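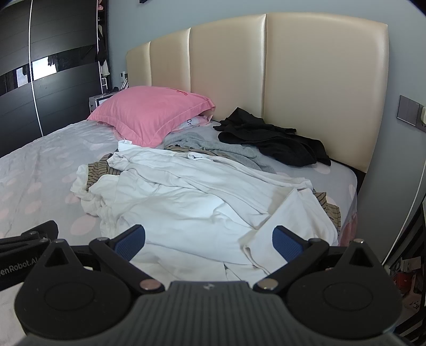 Ticket 562: Banding and short panels on the van wrap job

Opened by Tyra Lie, print room
Status: Closed
Printer: Skoritz roll-to-roll, latex
RIP: Cloltix
Material: Hellström cast vinyl, gloss white, with matching overlaminate

First post

Hi all, me again! I'm halfway through the panels for the Trimness vans (the mobile dog groomers, big teal fade down both sides) and I've got two problems at once, so forgive me if this is a bit of a jumble.

Problem one is banding. Fine light lines across the teal, running the same direction the carriage travels. You can't see them on the white areas or in the lettering, but the fade is all ink and it looks like corduroy. Problem two is that panel 3 came out 8 mm shorter than panel 2, same file, same height in the layout. I taped them up side by side on the wall and the stripe misses by a mile at the bottom.

What I've done so far:

Nozzle check. Two gaps in light cyan, none anywhere else.
Normal clean, then another nozzle check. Gaps gone.
Reprinted a strip of the fade. Still banded, maybe a touch better if I squint.

Update, after lunch

Ran the feed calibration from the front panel. I hadn't done it when I loaded this roll, which I know, I know. It was still using the number from the calendered stuff we had on for the yard signs. The new value was quite a way off the old one. Printed the strip again and the lines are nearly gone at arm's length! Up close there's still something in the darkest part of the teal.

I also found the take-up was pulling hard on the left. The core wasn't pushed all the way onto the flange, so the vinyl was winding on at a slant and tugging. Reseated it, taped the leader down again, let it run a couple of feet. Much calmer.
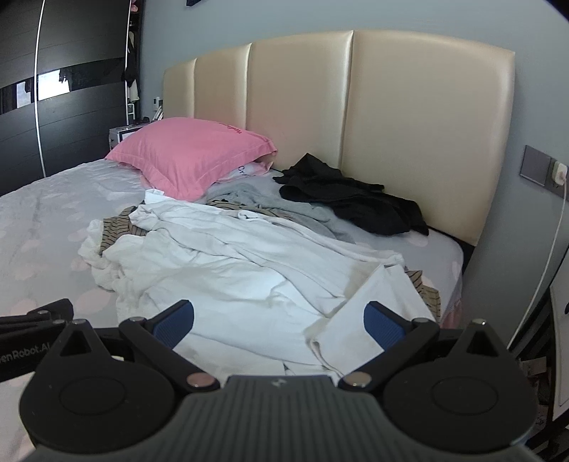

Next I went after the length thing. I printed a plain box 3000 mm long with a tick at each end and left it flat on the bench for a while before measuring, and it came out right on the money. So the feed number was doing most of the damage there too, and I think the slanted take-up was making it wander from one panel to the next. That would explain why 2 and 3 didn't match each other when nobody had touched the settings in between.

Update, 4:30

Last bit of banding. I bumped the pass count up one step in Cloltix and made a new preset for this vinyl so I don't wreck the yard sign one. It's slower, obviously, but the dark teal is smooth now. I held it under the window and under the shop lights and I'm happy with both.

One snag: Cloltix kept sending the old preset even after I'd picked the new one. If you've already ripped the job it hangs on to the old settings, and you have to delete it from the queue and bring the file in fresh. I lost a good chunk of vinyl finding that out (sorry, it's on the offcut rack if anyone wants it for masking tests).

While I was in there I noticed panel 5 had been rotated 90 degrees to save material. I've turned it back. The fade never quite matches its neighbors when it's printed the other way, and it's the rear quarter, right where people stand at the lights and look at it.

Closing notes

All the panels for van one are reprinted and hanging up to outgas. The stripe lines up across 2, 3 and 4 on the wall. Laminating tomorrow, as long as they don't feel tacky.

Please run the feed calibration whenever the material changes, me included, and write the value on the sheet taped inside the front cover. I've started a fresh sheet with the Hellström number at the top. Van two goes on the same preset, and if the lines come back I'll open this one up again.

Tyra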